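August, bench 2, started 9:15 a.m.

Dovmont two-arm folding cell, on loan with the "household goods" package. Crisóforo Figueroa set it up and I ran it. The quote is sitting in my inbox and I'd like these notes down before the next sales call.

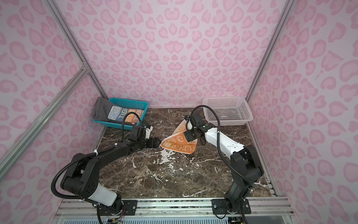
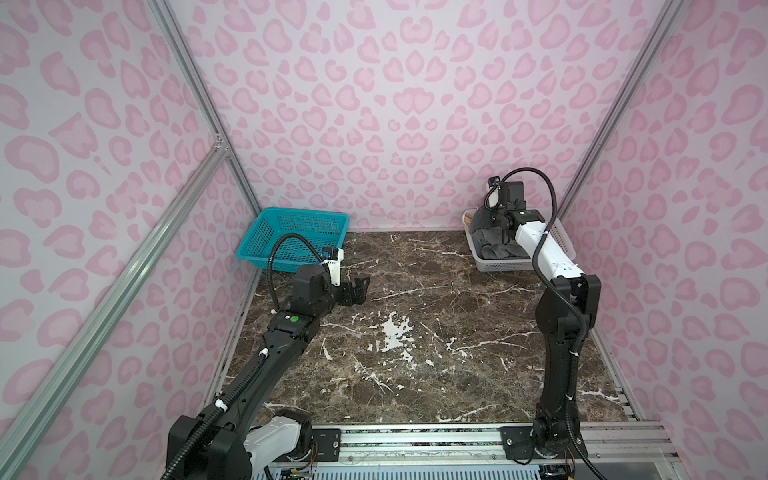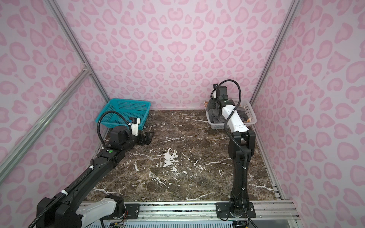 What Dovmont wants us to pay for is the sorting and folding service, billed monthly on top of the arms, and my question is whether the service does anything we couldn't script ourselves with the Worstead controller and a patient intern. The brochure says 2,000 cycles between regrips of the jaw pads. I'd like to know whose cycles. A towel is a poor place to find out, being big and soft and forgiving. With the orange one folded into its rough triangle, the right gripper has the upper corner up a little and the left jaws are down by the lower edge, and that's the posture I want to see on something thin before I get excited. Ekaette Ekpo has a bag of pillowcases I can borrow.

Baskets. The two mesh ones go in the back corners, teal on the left, white on the right. Reach to the white one looks fine for the right arm, gripper dipped in near the gray cloth, but that's the easy side for it. Have not tried it crossing over to the teal. The rep went vague when I asked if the arms share one collision model or keep two and hope.

Cable routing I don't love. The corrugated conduit arcs up high over the wrists and it's held with white ties on the left arm. Fine for a demo — less fine after a few months of someone leaning in to clear a jam. Asked for the flex rating, got a link to the same brochure.

Run plan for tomorrow:
60 folds on one towel, then 60 on pillowcases, same script.
Log every regrip by hand. Don't trust the dashboard count.
Move one basket 24 mm and don't tell the software.

Support: ticket 207 opened at 11:40 about the wrist camera offset drifting between restarts. Auto reply only. The Mfaume kit had its problems (mostly the software) but their people picked up the phone.

Crisóforo thinks I'm being hard on it. He likes the jaws and wants to keep the cell another month. I'd agree to the month if Busodance, who handle the lease, drop the service fee for it. Need that in writing.

Still to do: pillowcases from Ekaette, photograph the jaw pads before the first run, find the long hex key.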